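Household Economics, Session 10
Standby power and the savings advice industry

Reading for this week: the Stornosa pamphlet on "vampire loads" and chapter 2 of the course reader. Read the pamphlet first, with a pencil, and mark every sentence that has a number in it. Then mark the ones that tell you where the number came from. Bring both counts to class.

1. The claim

The pamphlet says a typical household can save 65 dollars a year by unplugging things when they are not in use. It does not say what a typical household is. It does not say what electricity costs there, or how old the televisions are. Last term I wrote to the publisher and asked. I got a second copy of the pamphlet.

2. What we need in order to check it

Energy is power multiplied by time. A device drawing one watt all year uses 8.76 kilowatt-hours. Multiply that by the price on your own bill. Do this by hand before you touch a calculator website, as most of those have an average price built in and keep it well hidden.

Note that "plugged in" and "drawing power" are different things. A charger with no phone on it may draw so little that a cheap plug-in meter reads zero. The meter reading zero does not prove the draw is zero, either. Cheap meters are poor at the low end, and the Boveck we use in class is a cheap meter.
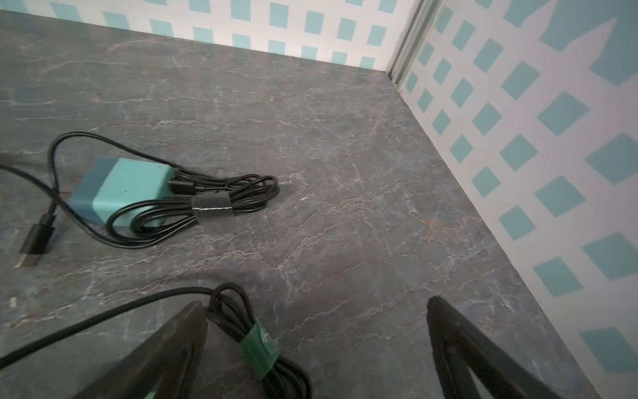
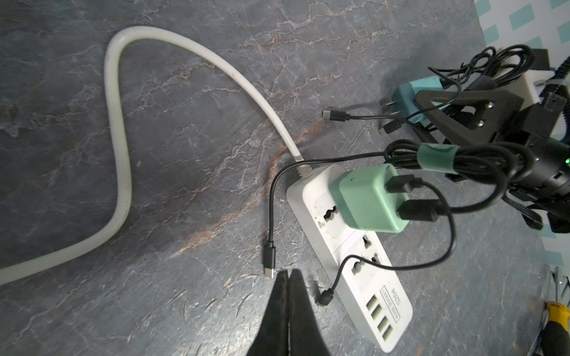
Power strip with a charger plugged into it. 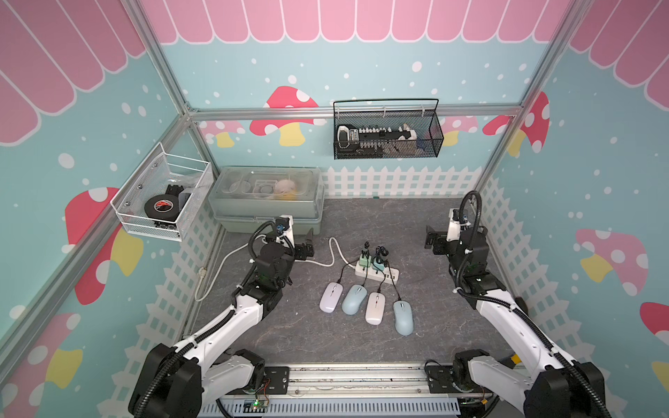
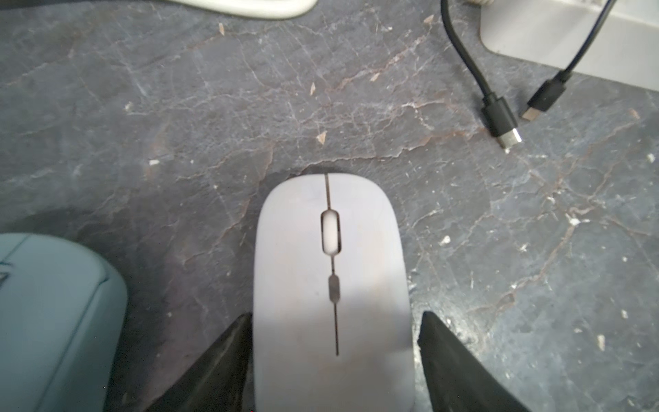 Rafia Lodhi

3. Where the pamphlet goes wrong

It adds up the highest standby figure for each type of device. One house is very unlikely to own the worst of everything. It also assumes every device is idle whenever it isn't being used, and that you would remember to unplug all of them, every day, for a year. Ask anyone who has tried it since January.

Then there is the timer strip the pamphlet recommends, the Totum. If a strip costs 53 dollars and saves you 10 dollars a year, work out how long you wait to get your money back. Work it out again with half the savings. Does the strip draw any power of its own? The pamphlet is silent on this.

4. What may still be true

Some older equipment does waste a fair amount: set-top boxes, game consoles left in quick-start mode, a second refrigerator in the garage. The refrigerator is not standby at all and gets left out of the pamphlet, though it may well cost more than all the chargers in the house put together. I would start there. I would also be suspicious of me for saying so without a measurement, which brings us to the exercise.

Exercise (due next session)

Pick two devices at home. Guess the standby draw of each and write the guess down before you measure. Measure over a full day, then work out the yearly cost from your own bill. Show the units at every step. If your answer agrees nicely with the pamphlet, check it again.

Meters can be borrowed from Do-yoon Han. Sign the sheet. Work in pairs if you like, but hand in separate pages.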